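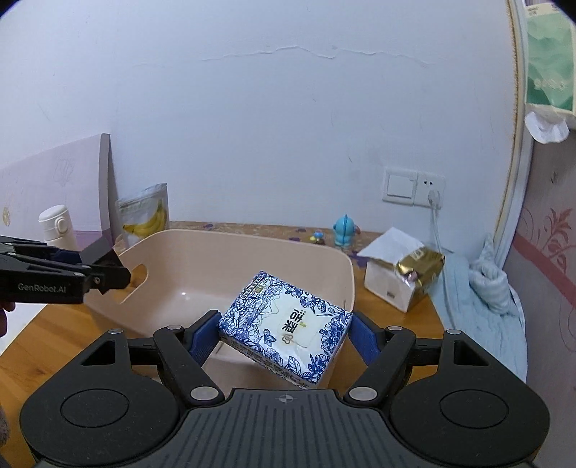 Part 2. Setting Up Your Desk Bin

I'm Elvira Correa, and I wrote these steps for the Hastell desk kit after redoing my own desk more times than I'd like to admit. Grab a plastic bin with handle openings and let's go!

1. Take everything off the part of the desk you use most (yes, the snacks too) and wipe the wood with a barely damp cloth.

2. Set the bin down with a handle opening at each side. I like mine back near the wall, so I've still got room for a notebook in front.

Caution: If there's an outlet behind the bin, leave a gap for the plug and let the cord hang free. Don't pinch it against the wall.
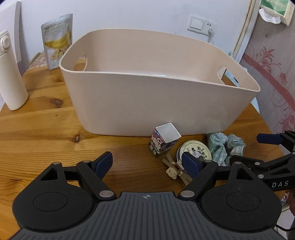 3. Start with the flat stuff. Tissue packets go in first, label side up, and then the little things you reach for all day.

4. Stand snack pouches upright along the back. Opened ones need a clip — banana slices go soft on me overnight.

5. Keep your water bottle outside the bin. A tall one makes it tippy when you lift it, and a leak in there is no fun at all.

Note: Please don't fill past the rim. You want to get your fingers through both handles without squashing anything.

6. Lift the bin an inch or two with both hands. If it feels lopsided, shuffle things around and try again.

Labels and dividers are in Part 3.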